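The gas boiler is staying for one more winter. I spent most of December deciding that, with a stack of quotes on the kitchen table and the meter readings going back to when we moved to Tovcombe.

We used 3,437 units of gas in the first year and 1,724 in the last one. Nearly all of that drop came from dull work – loft insulation, a new back door, and turning the flow temperature down. I had put off the last of those for years, thinking it needed an engineer. It took me a few minutes with the manual.
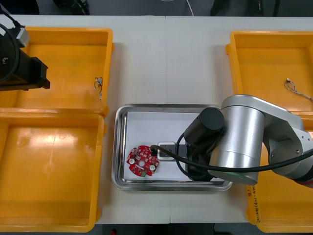
The cheapest quote for a replacement came from Jacquet, who wanted £2,000 before fitting. Oveo were dearer but sent someone to measure the radiators first. He found three that were too small for their rooms, including the one in the bathroom, and said a new boiler would do nothing for those.

So I am changing the radiators now and leaving the boiler alone. The bathroom one goes in first. It will be taller than the old one, so the towel rail has to move, and there is a pipe behind the skirting that I need to trace before I drill anything.

I have also started bleeding the upstairs radiators at the start of each month. The one on the landing always has air in it – a good few seconds of hissing – and the pressure needs topping up afterwards. If it carries on into spring I will have to look for a leak under the floorboards, and the carpet up there was only fitted last year.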